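Drive handling cell, Plaltmont site
Periodic inspection, gripper and insertion station
Checklist form 27, completed 17th October
Integrator: Sumetti. Arm service contract: Zeltton.

1. Emergency stops, both stations
PASS. Latched and reset correctly. The form asks for one press each. I did 4, because the June sheet also says pass and the button by the bench had to be replaced the same week.

2. Speed limit in teach mode
PASS. I measured it. The previous sheet has "per controller display" in this box and I would like that to stop.

3. Gripper screws, witness marks
FAIL. No witness marks on any of the hex screws, finger bracket or link plates. The comment carried over from June reads "torque checked." Checked against what? Without a paint line you cannot tell a screw that has held from one that was snugged up before the inspector came. Mark all of them and re-inspect.

4. Finger bracket, hooked tip
PASS WITH COMMENT. No cracks found. Sumetti's manual calls this a lifetime part. I don't accept that for anything that bears on a caddy tab every cycle. Put it on the wear list and measure the tip at each visit.

5. Linkage play
PASS. Hand check only, power off and locked out. The dial gauge listed on the form was not in the drawer.

6. Insertion, observed at reduced speed
PASS WITH COMMENT. Ran 52 insertions into the test chassis. There were 2 stops on force limit, both cleared by backing out and retrying. The log calls these "recovered" and leaves them out of the fault count, so the monthly report will show a perfect run.
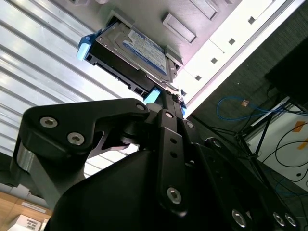

The force limit itself has been raised since commissioning and there is no change note. Whoever did it may have had a good reason. Write the reason down or put the old value back. A limit that goes up whenever the cell stops is no use as a limit.

7. Caddy tabs, incoming stock
NOT CHECKED. The form assumes Cao inspects these before they reach us. I have seen no paperwork that says so.

8. Cable routing and trip hazards
PASS WITH COMMENT. Loose cables near the cell need tying back out of the arm's reach. Same comment as last time, word for word.

9. Chassis fixture
PASS. Did not shift when pushed by hand. Nobody could show me a figure for how much push it is supposed to take.

Overall: restricted use, reduced speed only, until items 3 and 6 are closed. An email saying they are closed will not do. I want the marked screws and a signed change note.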